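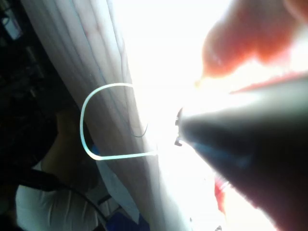

Figure 1. Thin white cable looped on a pale, creased cloth.

What Gets Left Out: a term of looking at one shared room

Project report, Ustholm College, second-year option in Everyday Spaces

Introduction

I should start with the cable. It isn't an important cable, and I still couldn't tell you what it plugs into, but it's the sort of thing my whole project ended up being about. A white cable lying on a pale cloth is very easy to miss. You glance at the bench, your eye slides straight over it, and you go and put your bag down somewhere. If you do notice it you have a decision to make (coil it? leave it? whose is it?) and most people, me included, decide to leave it.

My original proposal was a lot grander. I was going to compare storage in shared rooms right across the Ustholm site and at our other campus in Lembridge, with plans and a questionnaire and possibly a scale model. My tutor read it, was very kind about it, and asked which single room I could get to on foot between lectures. So I did the Henare Room, and I did it for 12 weeks, and I'm really glad I was talked out of the model.

The question I settled on was a simple one: when people share a room, what do they leave lying about, and what happens to it afterwards? I wasn't trying to catch anyone out. I share that room too, and I'm fairly sure a good number of the entries in my log are mine.

The room

The Henare Room is on the upper floor and it's one of my favourite rooms in the college. It's big and high with tall windows, including one lovely gridded one in the back wall made up of lots of small panes, and it must have looked rather grand before all the equipment moved in. Now it is half workshop, half office and half corridor (I know). There are benches with instruments on and near them, desks further in, chairs that travel about, and a steady stream of people cutting through to get to the stairs.

For the project I divided it into five zones, and gave them names I'd remember instead of letters: the door bench, the window bench, the desks, the tall shelves and the floor. I did think of treating the chairs as a zone of their own, as they collect coats and carrier bags at a terrific rate, but they move too much. By the second week I'd given up trying to draw them on the plan.

How I did it

I visited twice a day, once in the morning before classes and once at six in the evening, and wrote down every loose thing I could see in each zone. "Loose" meant anything that wasn't fixed down and wasn't obviously in its own place. A mug on the mug hooks didn't count. The same mug on the window bench did. Big machines with a permanent spot didn't count, but anything resting on top of them did, and that turned out to be one of my better decisions.

I kept the log in Oltolon, the booking system we already use for the room, which has a notes box that no other student seemed to be using. I wouldn't recommend it. It cuts your note short without telling you and it doesn't like brackets, and I lost most of one morning's entries that way. From week three onwards I wrote everything in a paper notebook first and typed it up at night.

Each entry got the zone, what the thing was in the plainest words I could manage, and whether it had been there on my previous visit. I tried hard not to guess. "Small clear pot" is a worse entry than "sample pot", but if I didn't know it was a sample pot then I had no business writing it. You'd be surprised how hard that is! I'd write "somebody's lunch" without thinking, then have to cross it out and put "lidded tub, blue lid".

I didn't move anything, tidy anything or ask whose anything was until the final week. This nearly killed me. There was a spoon on the tall shelves that I looked at twice a day for most of a term.

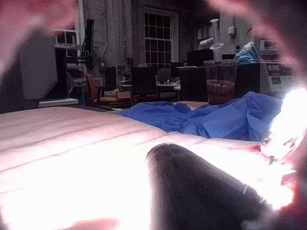
Figure 2. Blue cloth and a clear plastic cup, with the office chairs behind.

What I found

Over the 12 weeks I made 1,926 entries. Of those, 866 were things that had already been there on the visit before, so not far off half my log is the same objects being written down again. I found that oddly touching when I added it up. I'd got to know some of them quite well.

The door bench was the fullest in the mornings and the emptiest by six. Things get put down there on the way in and picked up again on the way out: keys, post, a bike light, headphones. Hardly anything spent the night. The tall shelves were the complete opposite. Not much arrived, but whatever did arrive stayed put.

The window bench was the interesting one, and I've ended up writing more about it than the other zones put together. It gets two kinds of stuff. One kind belongs to whatever work is going on, and it comes and goes in batches. The other kind I started calling "soft things" in my notebook, meaning cloths, tissues, gloves, bits of packaging, anything that crumples.

Soft things behave differently from hard things. A screwdriver left out looks left out. It has a shape and you know it has a drawer. A blue cloth bunched up on a white surface looks as though it could be there on purpose. It might be about to be used, or it might be under something for a reason, and picking it up feels a bit like interfering. Cloths in my log stayed for longer than tools did, and as far as I could see they were moved sideways far more often than they were put away. I have a whole page that just says "cloth, now on left" and "cloth, now back on right".

Cups were the other big group. I mean any cup, whether it was for drinking or not, and in a room like ours you can't always tell from across the bench. A clear plastic cup with something reddish in the lower half could be all sorts of things, and I certainly wasn't going to be the one to sniff it. I think this matters more than it sounds. If I can't tell what's in it I won't touch it, and neither will you, and so it stays where it is until the one person who does know comes back. Not one of the cups I logged had writing on the side saying what was in it or who to ask.

The desks were duller than I'd hoped. They filled up slowly with small bits and pieces and then emptied all at once, usually just before someone had visitors. The chairs behind the benches ended up in a little cluster most days, the orange one and a couple of darker or greyer ones, and I have no theory about this except that the orange one is the comfiest and people like to sit near whoever has bagged it.

The floor had cardboard boxes. That's nearly all I've got to say about the floor. A flat-packed one went quickly and one that still had its shape stayed, I suppose for the same reason as the cloths, as a box with its shape still looks as if it's doing a job.

Stacking and tops of things

My favourite part of the log is the bit I nearly didn't collect, the things resting on other things. Any box with a flat lid turns into a shelf within a day or two. So does any machine that happens to be the right height.

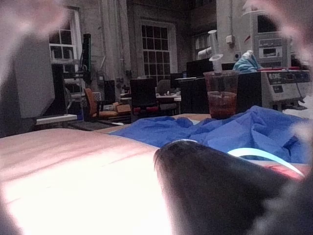
Figure 3. The bench again, with a black box and the machine marked CORE to the right of the cup.

The corner in Figure 3 is a good one for this. There's a black box with something light blue and crumpled on top (glove or tissue, and I had exactly that argument with myself in the notebook), and then the white benchtop machine beside it with a thin red item lying across it. The box and the machine both have homes. The bits on top are the ones that would have gone into my log, and they're the ones I'd expect to drift.

What I noticed with tops is that one object invites another. A clear top would often stay clear for days. Once a single glove had landed on it, there'd be a pen by the evening, and then a roll of tape. I'd love to say I proved this, but I only started recording the order things arrived in from week seven, so please take it as something I'd look into properly if I did the project again.

Height seems to come into it too. Things on the bench got shuffled along. Things on top of boxes and machines were left well alone, and things on the shelves above might as well have been in another building. I'm quite short and I did wonder how much I was missing up there, so in week nine I started bringing a step stool. The shelf numbers go up a bit after that and I've marked it on the chart in the appendix.

The last week

For the final week I was allowed to interfere. I put a shallow tray at the end of the window bench with a card saying "Not sure? Put it in here", and I put a pen on a string next to the cups with a roll of labels.

The tray was a hit! It filled up on the first day, mostly with cables, two of them white and thin, and by the end of the week several had been claimed. One was claimed by me. The pen on a string was less of a hit. The pen went missing and I was left with the string, which I then had to log.

I also put up a hook for cloths. People used it for coats.

What went wrong

Plenty. Two visits a day is too few for the door bench, where things come and go in minutes, so that zone is undercounted. My descriptions got better as I went along, and an early "bits" and a late "three rubber washers" both went down as a single entry. I was ill for a few days in week five and a friend on my course filled in, and their idea of loose was much stricter than mine.

People also knew I was doing it. I'd come in with the notebook and someone would start wiping down their bit of bench. I stopped visiting at exactly the same time each evening after I noticed that, and the numbers went up straight away.

If I carried on

I'd like to do the tops of things properly, with the order written down from the start, and I'd like to try the tray in Lembridge, where the rooms are smaller and everyone says they're tidier. I'd also swap the pen on a string for a pencil on a chain. The tray is still on the window bench and the room users have asked to keep it, although when I went past last it had a cloth in it and a box on top.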